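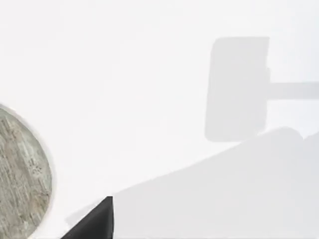

Murneo stops robot work after simulation fault is found in real cell

6 June 2019

14 shares | 2 comments

The automation company Murneo has stopped all work with its small sorting arm after the arm pushed its gripper into a work table during a test. No person was hurt. The table and one gripper finger were damaged, and the cell will stay closed until a safety check is finished.

The accident happened in the test hall which Murneo shares with its partner Cilter. The arm was running a new program for picking up flat, round parts. The program had been prepared completely in simulation, where it had passed 200 trial runs without an alarm. On the real table it made 49 picks in the correct way. On the next one, the arm went down too far, touched the surface and continued to press.

Aranka Bodnár, the engineer responsible for the cell, pushed the emergency stop. The arm stopped immediately, but one finger was already bent and there was a deep mark in the table top.

"The force limit should have stopped the movement before any of us had to do something," she said. "It did not, and for me this is the more serious part of the story."

According to a short report which the company sent to its customers, two faults came together. The first was in the simulation. The height of the table in the model was 2 millimeters lower than the height of the real table, where a new cover had been put on in the spring. For thick parts this difference made no trouble, as the gripper holds them well above the surface. For flat parts the fingers must go almost down to the table, and there was no space left for such an error.

The second fault was in the settings. The force limit had been raised for an earlier job with heavier pieces and was not put back. The simulation used the normal value, so the trial runs could not show the problem.

It is still not clear why the first 49 picks went well. Győző Jakab, who is leading the investigation, believes that the arm was slowly losing its zero position as it became warm, but he said that he wants to see the records of the joints before he calls this a cause.

Murneo has asked the users of the same arm to measure their table height again and compare it with the model, and to read the force limit from the controller itself, not from the project file. Until this is done, the company recommends not running programs for flat parts without a person standing at the stop button.

Cilter, which supplies the simulation software, said it is preparing an update. The program will then refuse to send a job to the arm if the force limit in the controller is different from the one used in the trial runs. Krisztina Kerekes of Cilter said the update will come before October, but she could not give an exact day.

The repair will cost 900 euros, most of it for the new finger. The customer who ordered the program has been informed that the delivery will be late. Work in the other cells of the hall continues as usual.

14 shares | 2 comments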